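Hostidix user boards > Hands and grippers > Faults
Thread: thumb closes on its own after pause, fault 2091

bramblefoot
Posting quick because we're down till I sort this. Produce handling cell, multi finger hand, ribbed cover over the wrist. Operator hit pause mid pick, hand held like it should. Hit resume and the thumb drove shut full force before the arm moved at all. Log shows 2091, then 2227 right behind it. No one hurt but his fingers were in there a minute before, clearing a leaf.

Anyone seen 2091 and 2227 together? Manual has 2091 as "position reference" and that's the whole entry.

tallow_9
What firmware. And is the thumb cable run inside the cover or outside

bramblefoot
1833. Inside the cover on ours, comes out near the base of the thumb.

kestrelbench
Had this in November. Thumb encoder drops out for a split second while paused, controller comes back with a bad zero, and on resume it goes to where it thinks it should be. Which is closed. Cable was chafing where it leaves the cover. Replaced the cable, never saw it again.

Ugwu_cell_lead
Disagree that it's the cable, or not only the cable. We swapped ours twice and still got 2091. What fixed it was the Brorkero patch that makes the hand re-home before it accepts a resume. A bad cable should give you a stop. It should not give you a closing thumb.

kestrelbench
Sure but the patch just hides it. Cable is still going bad, you just find out later.

Ugwu_cell_lead
I'd rather find out later with a hand that doesnt move.

tallow_9
Can you get some pics up bramblefoot, how the hands sit over the work and what they're picking. Easier than guessing

bramblefoot
ok two from the cell 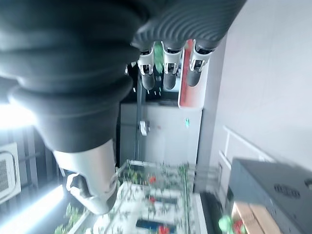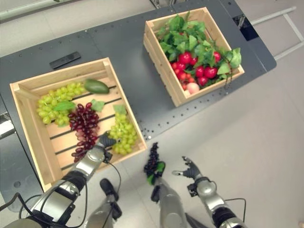 Grapes are the worst for it, stems hang down so people want to reach in and fix them by hand. That's how the leaf thing happend.

Chukwuemeka Edet
I do the safety checks for a couple of Fondumik sites. Forget the cable for a second. Why was anyone's hand in there on a pause? Pause on these is a held position, drives are live. It is not a safe state and was never meant to be. Reaching in means stop, drives off, key out.

bramblefoot
Fair. Our work instruction says "pause and clear." I didn't write it but I've been following it for a year so

Chukwuemeka Edet
Then that line needs to go today, before you order a cable.

mossgate
Bit harsh. If you do a full stop for every leaf you lose the whole shift. Re-home takes forever and half the time it drops what it's holding. Low force mode is there for a reason, thumb can't hurt you in low force.

Chukwuemeka Edet
Low force is a software limit. The fault being discussed is the controller having the wrong idea of where the thumb is. I would not put my fingers behind that.

mossgate
We've run that way with no injuries.

Ugwu_cell_lead
Bramblefoot had no injuries either. Read the first post.

tallow_9
Back to the fault pls. bramblefoot try this with drives off and locked out. Slide the cover back, look at the cable where it bends at the thumb base. Shiny spot or flattened jacket = kestrel is right. Then check the clamp, ours was put on too tight from new and pinched it every time the wrist rolled.

bramblefoot
Doing it now, back in a bit

bramblefoot
OK. Jacket is flattened and I can see shield through it in one spot, length of a fingernail maybe. Clamp was tight enough I needed pliers. So cable is bad for sure. Checked the other hand too, same clamp, jacket marked but not through.

kestrelbench
Told you

Ugwu_cell_lead
And when the new one wears through you'll have a closing thumb again. Put the patch on.

bramblefoot
Doing both. Patch request is in with Brorkero, they want the logs from 2 hours before the fault. Does the controller even keep that much?

tallow_9
Yes if you havent power cycled. Did you power cycle

bramblefoot
...I locked it out to look at the cable

tallow_9
Did you pull the log first

bramblefoot
I have the screen with the two codes and the times. Thats it.

Chukwuemeka Edet
Send them that plus photos of both cables. And write up the near miss even though no one was touched. Sites skip that and then the next one has no history behind it.

bramblefoot
Written up. "Pause and clear" is crossed out on the sheet at the cell, proper revision going in tomorrow. Cell stays off till the cables are in. Boss not thrilled.

mossgate
Still think full stop every time is overkill but would like to know what Brorkero says about the re-home time. Ours is on 1833 too.

kestrelbench
mossgate check your clamps

mossgate
yeah going to look after lunch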